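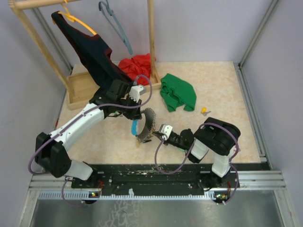 Olteanu wondered if my chunk size was the whole problem, and yeah, partly. I dropped it from 86 to 70 steps last night and the left arm stopped overshooting so much when it goes for the garment on the hanger. The stutter between chunks is still there though, and it's worst right when the gripper has hold of a fold of cloth. Policy was trained on 169 demos, all on this cell.

varkville_dan
What are you doing at the chunk boundary? If you just cut over to the new actions you're going to get a jump every single time. Blend the overlap. I wouldn't touch chunk size again until that's done.

Rodica Ene
Ok so I do blend, but only on joint positions, the gripper command gets swapped hard. Could that be it??

varkville_dan
That would do it for me. Grip changes a hair, cloth slides, next observation looks different, policy second-guesses itself.

flalton
Gonna disagree with Dan here. I smoothed my gripper channel back in September and it made things worse, the fingers closed late and I missed grasps I used to get. Check your timestamps first. My camera frames were stale by the time inference finished and the arm was basically reacting to the past.

varkville_dan
Late closing means your blend window was too long, doesn't mean blending is wrong.

flalton
Maybe! Still, logging timestamps is ten minutes of work.

Rodica Ene
Did flalton's thing first (sorry Dan). Log has 1634 inference calls in it and the joint states and the images are stamped by two different clocks, ugh. Moving everything to one clock tonight, then I'll try a short blend on the gripper and post both plots.

droltberg
Please post the config too, I'm on the same two-arm layout and mine stutters on the right side only.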